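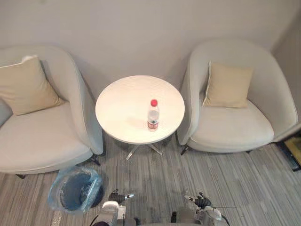 Product review: Keltach hand-cranked pasta machine

24 September 2022

The Keltach is a hand-cranked pasta machine sold with a separate cutting head for tagliatelle and spaghetti. The Prellance test kitchen used it over several weeks to prepare fresh egg pasta, a plain semolina dough and a spinach dough. It was compared with the Weleo, a lighter machine that the kitchen reviewed in June.

Rolling performance was good. The dial has nine settings and each click is firm enough to hold its position under load. Egg dough passed through to setting seven without tearing, and sheets of an even thickness were produced across the full width of the rollers. Semolina dough required more rest before rolling – 40 minutes in our kitchen – and was best stopped at setting five. The spinach dough stuck on the first two passes until it had been floured more generously than the recipe booklet advises.

The cutting head was less consistent. Tagliatelle separated cleanly. Spaghetti came out joined in places unless the sheets were left to dry for ten minutes beforehand, and the booklet makes no mention of this step. Cooks who mainly want filled pasta will find the cutting head of little use, although the wide rollers are well suited to ravioli and to lasagne.

The clamp fits benchtops up to 45 millimetres thick. It held firmly on timber and stone, but it left a faint mark on a painted surface and a folded cloth is recommended. The handle is comfortable, though it can work loose when the direction of turning is changed. The Weleo handle did not do so.

As with most machines of this type, the rollers must not be washed. Dry dough was removed with the brush provided, and a scrap of plain dough passed through the rollers collected most of what remained. The cutting head has narrow channels in which flour gathers, and cleaning it took longer than cleaning the rest of the machine.

The recipe booklet, prepared by Kandasamy, contains 106 recipes with metric quantities. The sauces are brief and reliable. Several of the doughs are too wet for Australian plain flour and should be started with less water.

The Keltach is recommended for households that make fresh pasta regularly and have a cupboard deep enough to store it assembled. Occasional cooks may prefer the Weleo, which is easier to lift and has a simpler clamp. Replacement brushes and handles are sold separately.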